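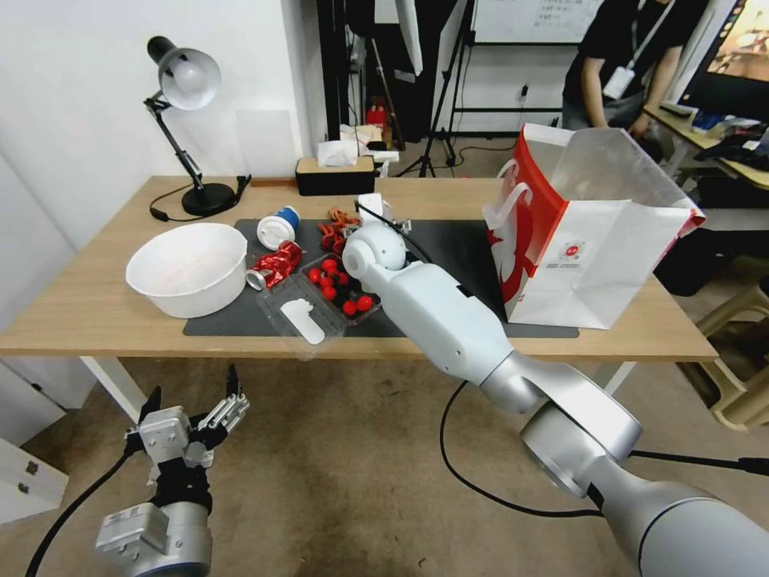 Do you really need a bluer bulb to get anything done?

My brother-in-law Valdis Luik has strong views on light bulbs. He changed every one in his house in June, and by the Fourth of July cookout he was telling people he slept better, read faster and no longer got headaches at four in the afternoon. I asked what else he had changed. He had also quit his second job. We did not discuss that part.

I bring it up because the "focus lighting" thing has now reached my inbox, my dentist's waiting room and the hardware store on Brenstead Avenue, where there is a whole end cap of it. The pitch is always the same. Your old warm bulb is making you sluggish. This new one, at a color closer to noon, will wake up your brain. Then at night you need a different one, sold separately, to put your brain back to sleep.

I am willing to believe some of this. Bright light in the morning does seem to help people get going, and I don't know anyone who likes doing taxes by candle. What I don't believe is the leap from "daylight matters" to "buy the Trisine Clarity bulb and finish your novel."

So I read the Trisine leaflet, all of it, including the back. It says users reported "up to 2 times" better concentration. Reported to whom? Compared with what? There is a footnote, and the footnote sends you to a web page, and the web page has a picture of a woman laughing at a laptop. I wrote to the company and got a coupon.

The other brand on the shelf, Darnstead, is a little more careful. Their box says the bulb "supports an alert mood," a phrase I have read maybe twenty times now without getting anything out of it. A cup of coffee supports an alert mood. So does a smoke alarm.

I did try it. I put a cool bulb in the lamp I read by and used it for most of a month. Page counts would have been the scientific way to do it, but I know myself and I would have cheated. What I noticed was that the paper looked whiter, my hands looked older, and my wife asked if we could please eat dinner in some other room. I did not feel sharper. I did find a stain on the rug.

A friend from my old office, Benedito Fontes, spent years fitting lights in stores and schools, and he was more patient with me than I deserved. His view is that most people who complain about their light have one of two problems. Either there isn't enough of it on the page, or it's shining in their eyes. Move the lamp. Dust the shade, which I had not done since we bought the house. He doesn't care much about the color number, and he said if a store had asked him to pick between a fancy bulb and a clean window he'd have sent them a guy with a squeegee.

About that color number. It's printed on the box in kelvins, and 3000 is the sort of warm white most people would call normal. Higher is bluer. You can get one from the cheap bin for the price of a sandwich and see if you like it. If you do, great, keep it! I'm not trying to take anybody's bulb away.

My complaint is with the subscription. Yes, Trisine has one. An app dims your house on a schedule and sends you a "light score" every morning. Valdis got a 914 last week and texted it to the whole family. I asked him what it was out of and he's still looking.

I've gone back to the warm bulb. The cool one is in the garage over the workbench, where I can finally read the small print on the paint cans.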